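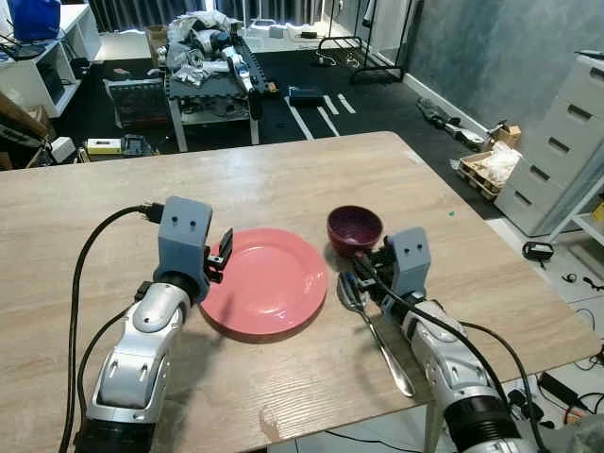
My aunt Pilar Escobar left me her recipe for quince paste, her debts at the hardware store, and a seat on the Drorkside bus that had, by general agreement, been hers for 27 years. The lawyer mentioned only the first two. He had me sit down at a light wood table to hear it, and when I think back on that afternoon I see mostly the tableware, a coral-pink plate with a wide flat rim and a dark maroon bowl beyond it, because I was looking at anything except my cousin Sebastián Daza, who had come expecting the house.

He got the house. I want that on the record, since he tells it differently.

The seat I found out about on my own. I had moved into the rooms over the pharmacy in Trurkside, and the morning of my first day at the Leiva offices I got on the bus at the bottom of the hill and sat in the only empty place, second row, left side, by the window. The whole bus went quiet. A man with a bag of onions took off his hat.

"That's Pilar's," said the woman across the aisle.

"She died," I said.

"We know that. We went." She looked me over. "Are you the niece or the other one?"

I said I was the niece. There was a short conference, conducted mostly with eyebrows, and then the man put his hat back on and the driver let out the brake. I had apparently been confirmed.

The woman was Milagros Huenchumán and she had the seat across from me the way other people have a title. Over the next week she explained what came with mine. I was to hold the door at Jelturton for the schoolchildren. I was to have an opinion about the mayor. If the driver went past the cemetery without slowing down, I was to cough.

"How did she cough?" I asked.

Milagros showed me. It was a terrible cough, wet and full of blame. The driver hit the brakes and we weren't even near the cemetery.

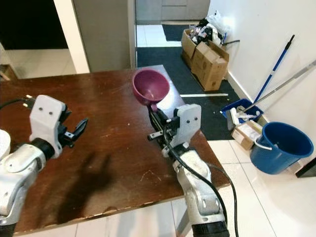
I practiced at home. The pharmacist, Valentina Benítez, came up the stairs on the third night with a bottle of syrup and would not take money for it, then put it on my bill.

At Leiva I was in charge of returned letters, which meant that if somebody had moved, died, or decided to be difficult, the envelope came back to me and I put it in a drawer. There were over 1000 in the drawer when I got there. I asked my supervisor what happened when it filled up and she said they had ordered another drawer. I mention this so you understand that the bus was the part of the day with responsibilities in it.

I got good at it. I held the door. I decided I was against the mayor, and found this took very little upkeep. By August I could cough in a way that made strangers check their own chests, and one morning an old man from the back came forward and told me that with his eyes closed he would have sworn. He didn't say what he would have sworn. He was crying a bit, so I let it go.

Then Sebastián got on.

His car was in the shop, he said, as if he'd been asked. He stood in the aisle in his good jacket, looking at the window seat, second row, left side, with me in it.

"That was my mother's," he said.

I hadn't known you could leave a thing to one person by way of another person's stubbornness, but that was more or less what she had done. She and Sebastián hadn't ridden anywhere together in years. He'd bought her a taxi account and she had used it once, to send him back a casserole dish.

"You got the house," I said.

"The roof leaks."

"The window here sticks."

He thought about it. The bus had started up the hill and he had to grab the rail, and for a moment he looked about 6, and seasick.
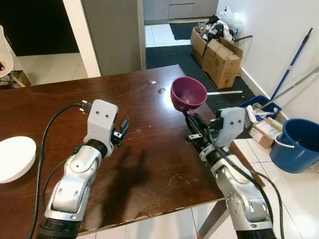
"Niece," said Milagros, not turning her head. "Move over."

It was a seat for two. It had always been a seat for two. In all my time on that bus it hadn't crossed my mind, and I doubt my aunt had ever brought it up, since she kept her handbag on the other half. I moved over. Sebastián sat down with his knees together and his hands on them like somebody waiting for a dentist.

We passed the feed store. We passed the place where Iara Ledesma sells eggs and bad advice. I told him quietly about the mayor and he said he liked the mayor, and the man with the onions gave him a look I wouldn't want.

The cemetery comes up on the left, my side, after the bend. The driver was new that week and late, and he took the bend fast. I breathed in.

Sebastián got there first. It was her cough, exactly hers, the blame and everything, and he hadn't practiced at all. The driver nearly put us in the ditch.

The roof still leaks. I've got a bucket over there now, and a key. He takes the window on the way out and I take it coming back, and Milagros says the arrangement is on trial.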